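Skaveck Community Hub
Home News Minutes Toy Library Contact
Minutes > Toy Library > August

Play Shop group, Thursday, 7 pm

Last minutes accepted. Everyone delighted with how the play shop is coming along!

Item 1. Baskets and vegetables
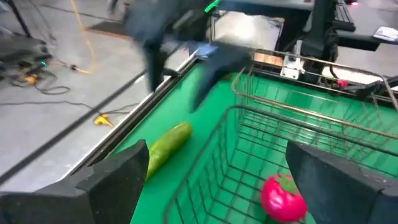
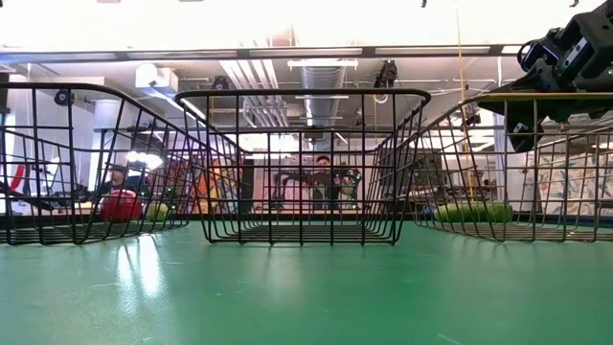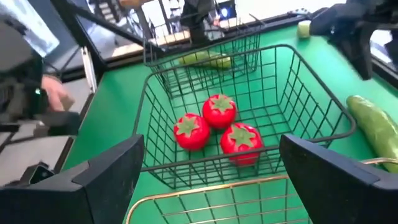 Wire baskets on the green tabletop.

Agreed to keep wire for the whole shop. Kids can see what they've got without tipping everything out, and the grid looks so much like a proper greengrocer's. Big yes to more tomatoes and cucumbers. Horrocks has quoted for 35 extra pieces in mixed colours; order to go in this week.

Item 2. Sorting game

Tomatoes in one basket, cucumbers in another, then swap. Lovely simple idea and we'd like it ready for the Pruvden open day. Picture labels still to be drawn. Two sizes, please.

Item 3. Money

Balance $1,626. Goal is still $2,000 and we're so close! Dirport sausage sizzle to go ahead.

Item 4. Storage

Baskets to be nested after each session. Shelf heights to be measured before next meeting.

Closed 8.10 pm.

2 comments | 35 shares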